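Holby lab is teaching a robot to tidy up the toy kitchen, one vegetable at a time

By Lucyna Piątek

I went over to the Holby building on Thursday to watch people teach a robot arm, and I ended up staying until they turned the lights off. I'd planned on half an hour!

The project is called Prollell, and it's run by a small team under Iulian Pascu. They want an arm that can pick up whatever is put in front of it and set it down where it's told, including things it hasn't met before. To get there they need examples, and lots of them. So a person drives the arm by hand through a little job – pick up the toy, move it to the tray, let go, back off – and the computer saves everything the arm did along with what its cameras picked up. Then they shuffle things a bit and go again. Each run is called an episode, and the team had 204 of them saved when I walked in.

The goal for the first round is 100 episodes per toy, with the toy starting in a different spot each time. Ayanda Maluleke was driving when I got there, and she makes it look easy. It isn't (I had a turn, more on that in a second). She told me the hardest habit to break is being too neat. "If I always come in from the same side, that's all it ever learns," she said. "So I make myself come in a little crooked."

There's a camera down at the wrist, close to the fingers, and that's the view I kept watching on the monitor. It feels a bit like playing one of those claw machines from inside the claw. Everything gets huge when the arm goes down, and then you lift up and you've got the table back.

My turn came around 4 p.m., and Karabo Moodley stood next to me with one hand near the stop button, which I tried not to take personally. I got the toy on my third try. The first two got flagged as failed, and I assumed they'd go straight in the trash, but Karabo says they hang on to those in a separate folder. They'd like to find out later if the model can learn anything from a bad grab. So my fumbling is now science, sort of.
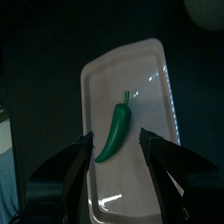

The slow part is the checking. Every 20 episodes the team stops and Lizelle Shabalala plays them back at double speed, looking for runs where the video froze or the driver paused too long to think. She also writes the one-line instruction that goes with each episode, and she words it a few different ways on purpose, since people at home won't all ask for things the same way. "Put the pepper on the tray" and "the pepper goes on the tray" both have to work. I asked if she gets bored. She said she gets hungry.

A first model should start training in April, and Iulian wants to try it on toys that were kept out of the collection completely. He wouldn't give me a guess at how well it'll do, and believe me, I asked twice. If it goes well, the next set will be real groceries, starting with the kind that don't bruise.

The lab is looking for more people to drive the arm on weekday afternoons. No experience needed, and they'll sit with you for the first few runs. Sign-up sheets are at the Holby front desk.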